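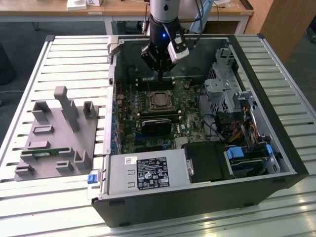 The Old Tower, Opened Up

Side panel off, tower lying flat on the white slatted table, and my favorite view of any computer. I could look at a green motherboard all day! The CPU socket is empty in this one, with its silver metal frame and little lever right near the middle of the board.

About this page

Hi, and welcome back to the Nascombe parts gallery! I'm Tassanee Chantharasri and I take old desktops to pieces, mostly in the evenings and mostly with a mug of tea going cold next to me. Last September I started putting the pictures up here so my cousins would quit asking what I do with all those boxes (they still ask).

A few notes on this tower, for the people who like that sort of thing:

The graphics card. Black, seated in its expansion slot below the socket, with a DELL logo printed on the board beside it. I always leave the card in until last when I strip a case, and my friends at Jotetti tell me that's backward. Maybe so!

The drive cage. Perforated silver metal with square vent holes, and the power cables bundled up behind it in orange, red, yellow and black. I have a soft spot for a cage like this, even though I've scraped more than 20 knuckles on them over the years.

The blue bits. There's a drive caddy down in the corner with a blue release tab on each end, and a blue plastic latch sticking out by the power supply. I love colored tabs. You know where to put your fingers, and I wish every case maker did it.

The power supply. Silver, lying along the bottom, with a black label full of certification symbols. I keep a drawer for spare ones at home, and I've got 6 in there now. My sister thinks that's 6 too many.

Next up is a batch of old keyboards from the Grewal sale, once I've cleaned them. If you have a caddy you don't want, drop me a note through the Plellatell swap board and I'll happily pay the postage.

Page last updated April 10, 2024.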